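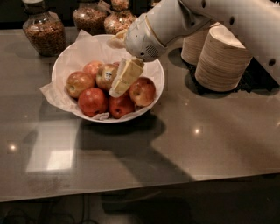
Seven Little Tricks for a Better Fruit Bowl

I have a real thing for apples on the counter. Put them in the crisper drawer and my family forgets they exist, put them in a bowl where everyone walks past and they're gone by the weekend! So over the years I've gotten a bit obsessive about the bowl itself, and these are the habits that stuck.

1. Line the bowl

My favorite trick, and it takes four seconds. Crumple a plain white paper napkin, open it back up and push it down into the bowl, letting the corners flop over the rim. It cushions the bottom fruit (ceramic is hard on a ripe apple), it soaks up a little moisture, and when something leaks you lift the whole mess out and toss it. Don't smooth it flat. The wrinkles are what make it springy.

2. Go wide and shallow

I used a deep mixing bowl for ages and the apples at the bottom were always bruised. A round white bowl is my pick now, wide enough that most of the fruit sits in one layer with maybe a couple perched on top. Seven apples is plenty for us. The rest of the bag stays in the fridge and I top up as we go.

3. Wash right before eating

I know, I know, it's so tempting to do the whole bag when you get home. Water hides in the little dip around the stem and that's where the soft brown spots start. If you must wash ahead, dry every apple with a dish towel, stem end too.

4. Getting those stickers off

Thumb over the sticker for a few seconds to warm the glue, then peel slowly from one side. If it leaves gum behind, a dab of cooking oil on a paper towel takes it right off, then rinse. Keep the stickers out of the compost! I picked 22 of them out of ours last May and I'm still a little mad about it.

5. Keep bananas somewhere else

Ripe bananas give off a lot of ethylene gas, and so do apples, and together they race each other to mush. My neighbor Nayeli Arboleda hangs hers from a hook under the cabinet, and I copied her the same afternoon. On the other hand, if you have a rock-hard avocado, tuck it in with the apples overnight and check it in the morning. Works like a charm.

6. Give the bowl a quick check

When I'm waiting for the coffee I turn each apple over. Anything with a soft spot gets cut up that day, and the good parts go into oatmeal or a small pan with cinnamon and a splash of water, lid on, low heat. Roughly 600 grams of tired apples makes enough sauce for three breakfasts here. No sugar needed if they're the sweet red-and-gold kind.

7. Wipe under it

Glossy gray counters like these look gorgeous and show every ring and smudge. Lift the bowl when you change the napkin, go over the spot with a barely damp microfiber cloth, then buff with a dry one. Two cloths, always. With just the one you get streaks, and then you'll see them every time the sun comes in.

If you have a trick for pears, please leave it in the comments. Mine go from rocks to soup in one night and I would love to catch them in between!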